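Every few months somebody shows me a robot that "learned" to handle wires. My first question is always the same: learned from what? So I sat in on the gathering end for an afternoon. Thread.

2/ The firm is Surnley. The project is called Plitberg, and the goal is a model that can deal with connectors and circuit boards. For now there is no model worth talking about. There are people running robot arms, over and over, and saving every run.

3/ The target is 300 good runs per task. They have 61 for the connector task. I asked who decides what "good" means and got four answers from three people, one of whom changed his mind while I was writing it down.

4/ Kobe Willems runs the sessions and was more candid than the slides. He keeps the fumbles -- a missed grab followed by a fix is worth more to him than a clean one. Fine, I buy that. But then the fumbles need labels, and right now the labels are a text column where people type whatever they like. I saw "ok", "okay", "ok-ish" and "see Pinheiro".

5/ Pinheiro is the labeling tool they stopped using in April. So no, I could not see Pinheiro.

6/ My bigger gripe is variety. Same tables, same light, same few harnesses. Wires bend differently every time you put them down, so you get some spread for free. You don't get a new factory for free. Kobe says the Perkstead site will start recording too. I'd like to see that before anyone says "general".

7/ And the operators get good at it. By late afternoon their runs look smooth and very much alike. Nice to watch. Is it good for the data? I asked, and the answer was that they'd check once there was something to train. I'd check at 61, personally.

8/ To be fair, the work is harder than it sounds. Try lining up a connector when all you have to go on is a wrist camera and your own patience. Anyway, some of what gets saved:

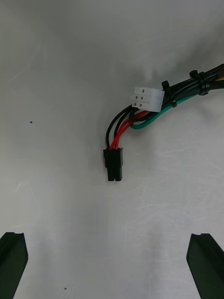
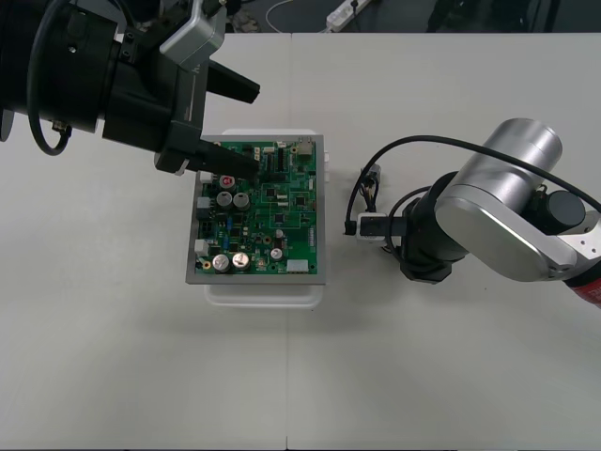
Connector and wires from the wrist camera first, then the circuit board with both arms. Plitberg sessions, Surnley.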